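4.2 Survey sites and visitor counts

The two study sites lie on the same stretch of coast and differ mainly in how they are reached. Drado is a sand beach with a paved parking lot, a seasonal kiosk and a bus stop at the head of the access road. Jollorine is a cove reached by a footpath from the highway shoulder. It has no services, and its clothing-optional use is tolerated by custom without being posted. Both beaches are open to the public without a fee, and neither has a permanent lifeguard station.

Counts were made from fixed points above each beach. At Drado the point was the upper landing of the access stairs; at Jollorine it was a bend in the footpath from which the whole cove could be seen except for the strip directly under the north cliff. That strip was counted separately on foot at the end of each round. A round consisted of one full pass over the beach from south to north, and persons in the water were included if they were inside the line of the outer rocks. Children carried by adults were counted as one person each. Dogs were not recorded.

Across the season the two sites produced 2,397 valid visitor observations. A further 363 were discarded, most of them from rounds in which fog closed over the beach before the pass was complete. Discarded rounds were not repeated on the same day, as the composition of visitors shifts quickly once fog arrives, and a late repeat would have mixed two different populations.

4.3 Intercept interviews

Visitors were approached as they left the beach, at the top of the stairs or at the start of the footpath. Interviewing on the sand was ruled out during the pilot in May. At Jollorine in particular, several visitors objected to being approached while undressed, and the refusal rate was high enough to threaten the sample. Moving the interview point to the path lowered refusals but introduced a bias toward visitors who left alone, as members of groups tended to walk on together without stopping.

The questionnaire fit on one sheet, printed on both sides. It covered place of residence, mode of travel, length of stay, source of information about the beach, and spending on the day of the visit. Source of information was asked as an open question and coded afterward. The codes were word of mouth, printed guide, online listing, chance discovery and other. Answers that named both a person and a listing were coded by whichever was mentioned first.

Spending was asked in bands, with the top band left open. Respondents who had bought food or drink before arriving were asked to include it only if the purchase was made for the trip. This instruction was often misread in the first weeks - many respondents reported the full cost of a weekly grocery run - and the wording was changed before the main season. Earlier answers to this item are left out of Table 6. 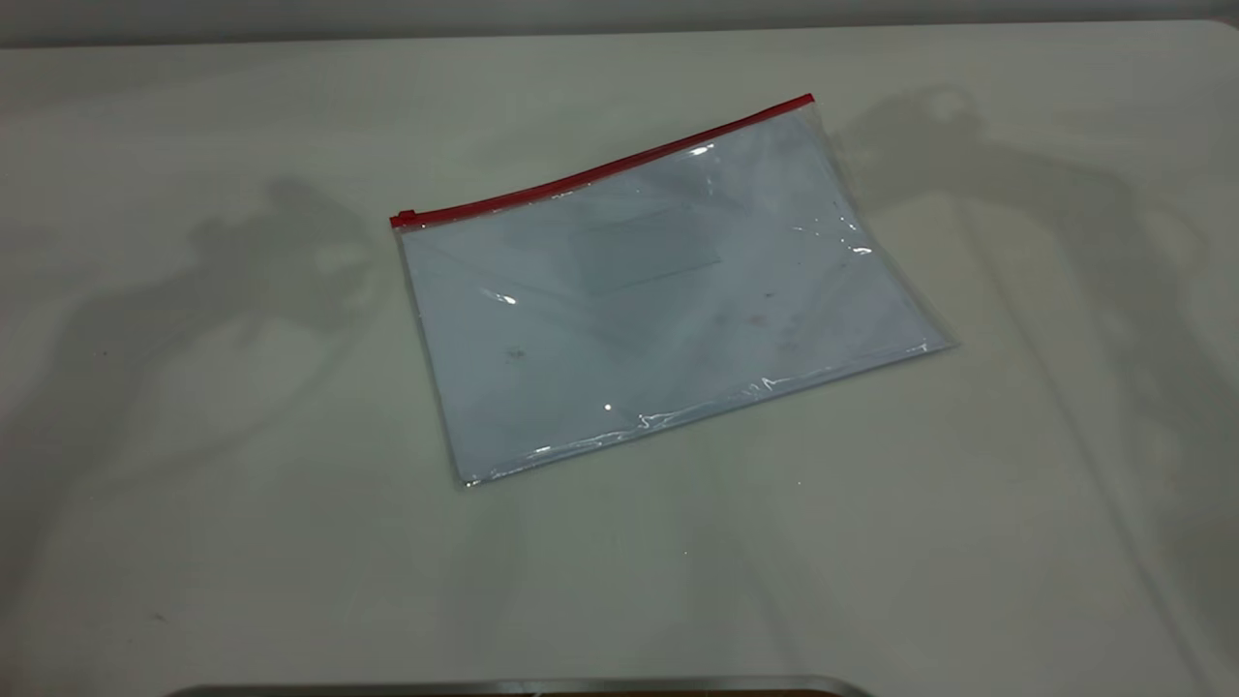 Figure 4. Clear zipper pouch.

Completed sheets were numbered in the order of collection and entered by two coders working separately. Where the two entries disagreed, the sheet itself was consulted and the disagreement logged. Most disagreements concerned place names, in particular small settlements inland that share a name with a street or a campground. The Dmytriv gazetteer was used to settle these where it could; the remaining cases were assigned to the county only.

The busiest single day in the series was July 8, 2023, when both parking areas were full before noon and cars stood along the highway shoulder as far as the Gokance turnoff. Interviews continued as normal on that day, but the count at Drado was made by two observers, each taking half the beach. Their totals were added without correction for persons crossing the midline. The effect on the daily total is thought to be small.

No attempt was made to estimate annual visits from these figures. Winter use at Jollorine is known only from informal reports, and the footpath is closed after heavy rain for periods that are not recorded. The analysis in Section 5 therefore compares the two beaches within the survey season only, using the interview data weighted by the hourly counts.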